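Drafting Surfaces and Layout, session 2 handout. Bring this back in February, ideally without coffee on it.

## The table before the drawing

Most of you want to start with the pencil. Start with the table. White board is a pleasant thing to work on and a terrible keeper of secrets: every smudge, speck and scuff stays on it until the next class blames you.

A grid drawn straight onto the top is a working tool, so treat it as one. Keep the lines faint. You'll need to find them again, but a reader of your finished layout shouldn't have to. Squares don't all need to be the same size, provided you know which set you're measuring from. (In room 217, mixing them up is practically a tradition.)
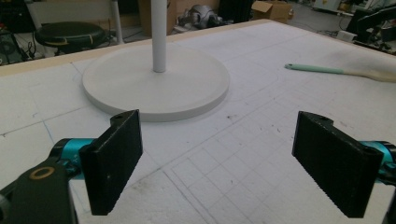 Perspective squares are the other source of grief. They get narrower as they go back, and a row that looks fine from your stool may look drunk from the other side of the table. Walk over there and check.

**Standing objects.** Trace the foot before you move anything. A round base is easy to trace and very hard to put back by eye — last term's Plinari layout wandered off its mark and took the whole plan with it.

**Flat objects.** Mark both ends of anything long. One mark gives you a position and no direction.

**Edges.** Measure from one edge of the board and stick with it.

For next time: read p. 16 of the Dollonum packet and redraw exercise 2 with a single vanishing point. Pencil only.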